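Dining table

A dining table is a table at which people sit to eat a meal. It is usually high enough for a person on an upright chair to reach a plate with bent elbows, and it is one of the oldest pieces of furniture still in everyday use. In many homes it also serves as a desk, a sewing bench or a place to sort the mail.

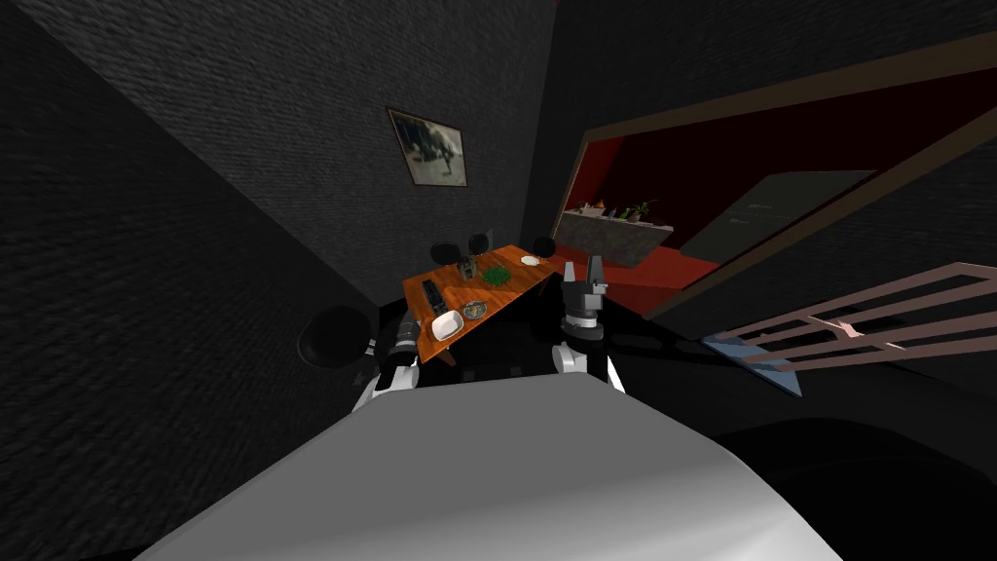 Itziar Benítez

History

In medieval Europe, large households ate at boards laid over trestles. The boards were taken down after the meal so that the hall could be used for other things, and the word "board" survives in "room and board." Fixed tables with heavy turned legs became common among wealthy families in the sixteenth century. The draw-leaf table, which has extra leaves that slide out from under the top, dates from the same period.

A separate room for eating was rare in ordinary houses until well into the nineteenth century. Farm families ate in the kitchen, often at a long table of pine or another local wood that was scrubbed and left unvarnished. Factory-made furniture brought polished tables within reach of more buyers, and matching sets of table and chairs were sold through catalogs.

Shapes and types

Rectangular tables are the most common, as they fit the shape of most rooms and can be pushed against a wall. Round tables put all diners at the same distance from the center but become hard to reach across when they are large. Oval tables fall between the two.

A gateleg table has hinged flaps held up by legs that swing out like a gate. A pedestal table stands on a single central column, which leaves more room for knees. The trestle type remained in use after fixed tables appeared and is still made.
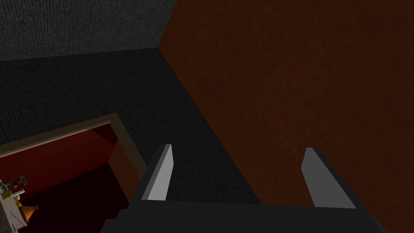 Extension tables split in the middle to take one or more loose leaves. The leaves are often stored in a closet or under a bed and may end up a different shade from the rest of the top, having had less light over the years.

Materials and care

Oak, walnut, cherry, maple and pine are widely used. Solid wood swells and shrinks across the grain with changes in humidity, so a solid top is normally fixed to its base with slotted screws or wooden buttons that allow it to move. Veneered tops move less but are harder to sand and refinish.

White rings are usually caused by moisture trapped in the finish and may fade as it dries. Dark rings have reached the wood itself and generally require sanding.
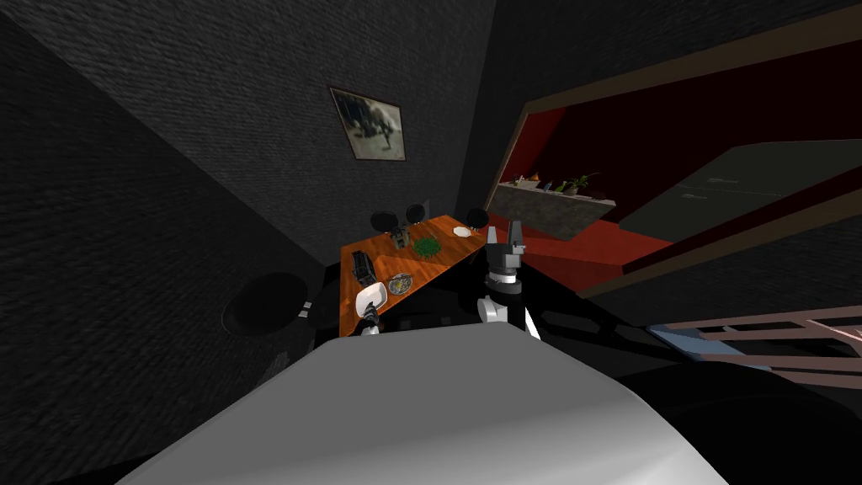 Wooden dining table with black round-backed chairs.

Seating

Most adults need a width of two feet at the table to eat without bumping elbows. Pedestal and trestle bases make it easier to fit an extra chair, while corner legs limit where chairs can go. Benches take up less space and can be stored under the top.

See also: Coffee table, Drop-leaf table, Sideboard, Tablecloth

Last edited 11/29/19

Contact | © Prelley Home Reference | Back to top

This site uses cookies to remember your settings. By continuing to browse you accept their use.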